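Start Kursübersicht Skript Termine Downloads Kontakt

Gastgeben zu Hause, Kursreihe Wirkell
Handout zu Einheit 7: Das Abendessen aus dem Vorrat
Stand: 2024-08-04

Heute geht es um mein liebstes Thema im ganzen Kurs, das Essen für Gäste, für das vorher niemand einkaufen war! Wer einmal erlebt hat, wie aus Linsen, einer Zwiebel und einem Rest Feta ein richtiger Abend wird, will kaum noch anders einladen. (In der Juni-Gruppe saßen wir danach bis weit nach Mitternacht.)

Grundregel aus Einheit 5, bitte noch einmal nachlesen: erst schauen, dann planen. Also Schrank auf, Kühlschrank auf, alles auf den Tisch, was in dieser Woche weg muss. Daraus ergibt sich das Hauptgericht, und erst danach kommen Vorspeise und Nachtisch dran.
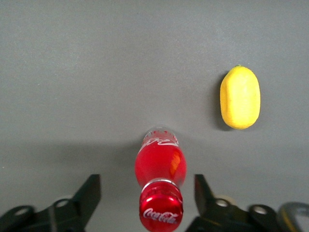

Wie viele Gänge braucht ein spontanes Abendessen?

Zwei reichen völlig. Ein warmes Hauptgericht und etwas Kleines danach, zum Beispiel Joghurt mit Honig und gerösteten Nüssen, dazu Brot von Anfang an auf dem Tisch. Eine Suppe vorweg ist herrlich, kostet aber einen Topf und eine Herdplatte, die man meistens gerade braucht.

Zeitplan

Vom ersten Blick in den Schrank bis zum Servieren rechnen wir mit bis zu 31 Minuten. Das klingt sportlich, geht aber wunderbar, wenn das Wasser schon kocht, während noch geschnippelt wird! Die Gäste dürfen ruhig in der Küche stehen und mitmachen, die schönsten Gespräche entstehen sowieso am Schneidebrett.

Vorratsliste Driden (Kurzfassung)
- Nudeln, Reis, rote Linsen
- Dosentomaten, Kichererbsen, Kokosmilch
- Zwiebeln, Knoblauch, Zitronen
- Olivenöl, Essig, Senf, Sojasauce
- Butter, Eier, ein Stück Hartkäse
Die lange Fassung hat 13 Posten und liegt im Ordner Fastell.
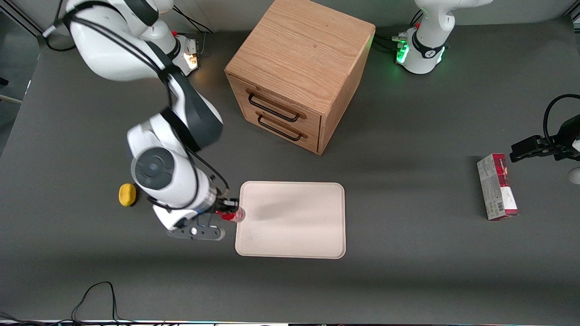 Beim Abschmecken fehlt in neun von zehn Fällen Säure und kein Salz, also zuerst einen Spritzer Essig oder Zitrone probieren und dann weitersehen. Bei Linsen macht das einen riesigen Unterschied, bei Kokosgerichten fast noch mehr!

Bis zum nächsten Mal: eine Einladung aussprechen, am selben Tag, und mit dem kochen, was da ist. Notiert kurz, was auf den Tisch kam und worüber geredet wurde. Abgabe wie immer im Kursraum Amoah.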